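Every February, when the yard is too muddy to do anything with, I get itchy to sort out closets. This year it was the cap drawer, and the push came from an odd place. My neighbor Leire Cifuentes works at the Flevberg lab out past the feed store, and she talked me into coming along to their open day. I went for the coffee, I'll admit, and came home with a page of notes on caring for baseball caps.

## What a robot lab knows about hats

The demonstration I liked best was the one where a person does an ordinary chore with a pair of hand-held grippers, so that the robots can learn the chore later on. Leire let visitors have a turn. You sit down at a table, take one in each hand, and suddenly you have two pinching fingers where you used to have ten! I had the 4 o'clock turn and I was dreadful at it. But it slows you down, and when you're slow you notice how you've been handling your things. I have been grabbing caps by the brim and yanking for 50 years, and I can tell you that is how brims get creased.

So, with thanks to the patient folks at Flevberg, my tips:

- **Lift a cap by the crown, near the back seam.** The brim is not a handle.
- **Push the crown out from the inside before you do anything else.** Use your fist, gently, and turn the cap as you go.
- **Work on something pale.** An old white sheet or a piece of foam over the kitchen table shows up lint, threads and that gritty stuff that lives in sweatbands.
- **Put the frame in after the cap is open.** If you use one of those cage-type cap frames, don't try to stuff it into a crumpled cap. Open the cap first, then ease the frame in from one side.
- **Squeeze the frame a little as it goes in** – just enough that it slips past the sweatband – and let it spring out slowly.

## Washing

Cool water in the sink, a small squirt of dish soap, and a soft toothbrush along the sweatband. Patchwork caps and anything with red in it should go in alone the first time. I dab a hidden spot with a damp white cloth, and if color comes off on the cloth I stop right there and spot clean.

Press the water out between two towels (no wringing, please), put the frame in while the cap is still damp, and leave it somewhere airy overnight. A bowl turned upside down works too if you don't own a frame. I used a mixing bowl for years and my husband's caps came out fine, if a touch round.

If the brim has a fold in it, hold it over the steam from a kettle for a few seconds, shape it with your hands, and clip it to a coffee can with two clothespins until it's cool. An old cap with a cardboard brim shouldn't get steam at all.

## From the open day
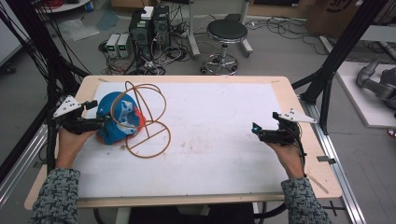 *A gripper in each hand, with the blue cap and the wire-style frame on the table at Flevberg.*

Leire says the trick with the grippers is to keep your elbows loose, and I've found that goes for ironing as well. Shirts next month, if I get the board out of the basement.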